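Oiling a wooden cup before first use, yes or no?

Farordale Woodcraft Forum > Green wood and spoons > Finishes

mirelle_k
Hello all. I finished my first drinking cup in February and it has been drying in a paper bag since then. The weight stopped changing at 163 grams. Now I read three different things about the finish. One book says boil it in salt water, one says raw linseed oil, and my neighbor says only coffee. I want to use it for hot drinks on hiking trips. What do you do?

Bata70
Your neighbor is right. Fill it with strong coffee, leave it overnight, rinse, and drink. I have done 18 cups like this and only one cracked, and that one had a knot in the wall. Oil tastes bad in hot tea for weeks.

oldshavings
Disagree with Bata70. Coffee gives color but it does not protect the end grain. Warm raw linseed oil, wipe off the extra, and wait a month before you drink from it. If you can't wait a month, make two cups.

Bata70
A month! I would be home from the trip already.

Nornora
Please be careful with the word "linseed." What is sold in the hardware store as boiled linseed oil often has metal driers in it. For food you want the raw one. Also do not leave the oily rags in a pile, they can catch fire by themselves. Lay them flat outside.

Anderson Sampaio
I want to add something about the handle, which is always forgotten in these discussions. People put oil inside the cup and on the rim, and the holes stay dry.

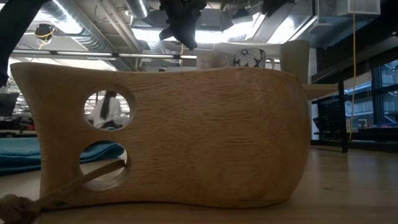 Two finger holes, one over the other.

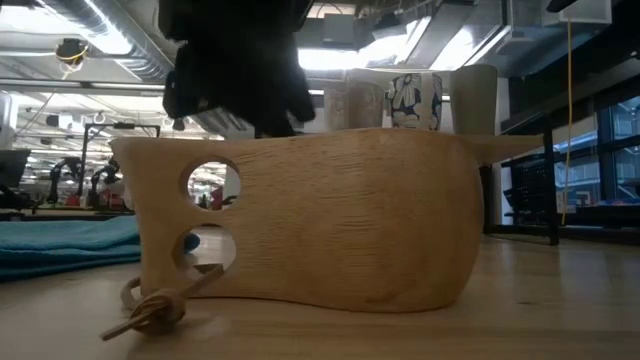 Anderson Sampaio
Member, 200 posts

The inside of a hole is partly end grain, so it drinks more than the flat side of the handle. I roll a small piece of cotton cloth, put it in the oil and turn it in each hole. I do it again after one hour. If you want a cord, wait with it until the oil is hard, otherwise the cord becomes sticky and collects dirt.

About salt water, I tried it with birch and I don't recommend it to a beginner. The thin part can move when you boil it. Maybe others had better luck.

oldshavings
Good point on the holes. I also round the edges of them a little with sandpaper before oil. A sharp edge there hurts your finger when the cup is full.

Ansah
I boil in salt water every time and never had a problem, but I do it when the cup is still green and only roughed out. Anderson, was your birch already dry?

Anderson Sampaio
Yes, it was dry for some weeks. So perhaps this was my mistake and not the method. Thank you, I will try again with a green one.

mirelle_k
Thank you everybody. Mine is dry, so no boiling. I will use raw oil on the outside and in the holes, and coffee inside. Is this allowed?

Bata70
It is allowed. Coffee first.

oldshavings
Oil first.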